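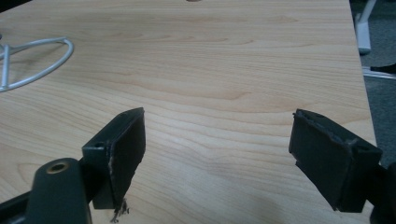
Written by Maya Matar. Bench tests and most of the swearing by Torbjørn Vik. Last revised 2 October 2020.

Drurine Hand-Held Gripper: Build and Set-Up Guide
Section 5: Fitting, Squaring and Replacing the Finger Pads

By now you should have two printed fingers, a pair of housings with their brass inserts in place, a working trigger and a short list of people you have promised never to build anything for again. This section covers the pads. They are the cheapest part of the Drurine and the part you will spend the most time with, so make a cup of tea first.

If your pads are already on and have begun to look like an old doormat, with pale ragged edges and bits of fibre hanging off the bottom, skip to 5.4. You will need to come back to 5.2 afterwards, but everyone enjoys the illusion of a short cut.

5.1 What you need

Two finger brackets, left and right
Pad material, cut to the template on the Plasham drawings
Double-sided tape, the thin sort
Isopropyl alcohol and a rag you don't love
600 grit wet-and-dry paper
A sharp knife with a new blade
A steel rule or small square
Small screwdriver to suit the bracket screws
A clean, flat tabletop with decent light

Note: The older Plasham drawings show the pad template mirrored on sheet 2. Torbjørn cut an entire set from it before anybody looked closely. If your sheet has no revision letter in the corner, turn the template over.

Note: Any firm backing with a grippy face will do for a pad. We have had good results with the material sold by Durrani and bad results with the inside of a bicycle tyre, which gripped well and left a black smile on everything it touched.

5.2 Fitting the pads

1. Take the battery out of the handle. The trigger on this build is light, and the fingers close whether or not one of yours is between them.

2. Undo the small screw on the outer face of each bracket and lift the bracket off its housing. Put the screws in a dish. A saucer is fine. The carpet is where screws go to retire.

3. Rub the inner face of each bracket with the 600 grit until the print lines go dull. You are keying the surface for the tape and can stop well before it looks nice.

4. Wipe both faces with alcohol and leave them alone until they are dry. Don't blow on them.

5. Cut the pads. Use several light strokes of the knife along the rule. A single heroic stroke drags the surface layer away from the backing, and the edge will start to fray from that very spot.

6. Lay the tape on the bracket, not on the pad, and trim it a hair inside the edge. Tape that sticks out collects fluff, and then collects whatever you are trying to put down.

7. Peel the liner, line up the bottom edge of the pad with the bottom of the bracket, and roll it on upwards. You get one attempt. If it goes on crooked, take it off, bin the tape and go back to step 4.

8. Press each pad flat against the tabletop under a heavy book and leave it there overnight. The maker's instructions for your tape may claim that a few minutes will do. They have never met our trigger.

9. Refit the brackets. Do the screws up finger tight for now, as you are about to undo them again.

Caution: The brass inserts in the housings are only held by melted plastic. If a screw feels stiff, back it out and start the thread again by hand. Forcing it will turn the insert in its hole, and section 3 is not a section anyone wants to do twice.

5.3 Squaring the fingers

Pads that meet at an angle will pick up a sponge and very little else. The aim is for both faces to touch along their full height when the gripper closes.

1. Clear a space on the bench. Lay the gripper down with its fingers over bare surface. A pale tabletop helps, as the parts are dark and a bad gap is easier to spot against something light.

2. With the battery still out, push the fingers together by hand until they just touch.

3. Look along the join from the tip end. If you see light at the top and none at the bottom, the tips are splayed. Light at the bottom means they are toed in. Light in both places means one of the pads has a bulge, and you were in too much of a hurry at step 8.

4. Slacken the screw on the worse of the two brackets and ease it round. Small movements. If you are using your wrist, you are moving it too far.

5. Nip up the screw and check again. Tightening will shift the bracket slightly, always in the direction you didn't want. Allow for that next time round.

6. Once the faces meet, open the fingers fully and look at them again. A slight difference in how they appear from the handle end is usually your viewpoint, as one side nearly always sits closer to your eye. Judge the fit with the fingers closed.

7. Slide a strip of ordinary paper between the pads, close them by hand and pull. It should drag evenly. Try it at the tip, in the middle and near the base.

8. Put the battery back and repeat step 7 using the trigger.

Note: If you cannot get an even drag after 7 tries, put the thing down and go outside. Maya found that her own bracket was printed with a twist in it, and no amount of patience would have cured that. Check yours against the steel rule before you blame your eyesight.

5.4 When to replace the pads

Pads wear from the edges inwards. The first sign is a lighter grey line around the rim where the surface has begun to lift or chip. You can ignore this for a long time, and you will.

Carry on using the pads if:

the rims are fuzzy but the middle of the face is sound
there is a small notch in one edge, clear of the part that does the holding
the paper test still drags evenly

Replace them if:

a corner lifts when you push it sideways with a fingernail
the loose fibres are long enough to get between the faces as they close
you can see backing through the middle of the face
things you could pick up in August now slide gracefully out and on to the floor

Trim hanging fibres with scissors. Don't pull them. A tuft at the bottom of a pad looks as if it wants to come away in one go, and it does, with a good part of the pad following behind. If you are only trimming, do both pads on the same day and repeat the paper test before going back to work.

Always replace pads as a pair. A new pad facing an old one will hold things off centre, and you will spend an evening adjusting brackets that had nothing wrong with them.

5.5 Taking old pads off

1. Battery out. Brackets off, screws in the saucer.

2. Warm the pad with a hairdryer on its low setting. Keep it moving. The brackets are printed plastic and will soften long before they warn you.

3. Lift one corner with the back of the knife and peel slowly, low and flat, towards the opposite corner.

4. Roll off the leftover tape with your thumb. It is as dull as it sounds.

5. Wipe with alcohol, look for cracks round the screw holes, and go back to 5.2, step 3.

Caution: Do not use nail varnish remover on the brackets. It may dull or soften the plastic, depending on what you printed them in, and the tape will then have nothing firm to hold.

5.6 First pick-ups

Start with light, forgiving things: a sponge, a rolled sock, an empty cardboard tube. Work low over the table so that anything dropped has a short trip. Squeeze the trigger until the pads touch the object, then a touch more, and lift straight up.

Metal rods and thin tubing are harder than they look, as they sit on a narrow strip of pad and roll. Approach them across their length, with the middle of both pads over the rod. If one slips every time in the same direction, your fingers have crept out of square, so repeat 5.3.

Leave glasses, eggs and other people's phones for later. The shared workshop at Stukdale has a rule about this, with a laminated sign, and Torbjørn's mug is mentioned on it.

5.7 Before you move on

Check the bracket screws once more after your first hour of use, as they settle. Write the date of the new pads on a bit of masking tape and stick it to the handle, where it will fall off in a fortnight. Keep the spare pads flat in an envelope, away from the radiator, and keep the template with them.

Section 6 deals with trigger travel and needs the battery charged, so put it on now.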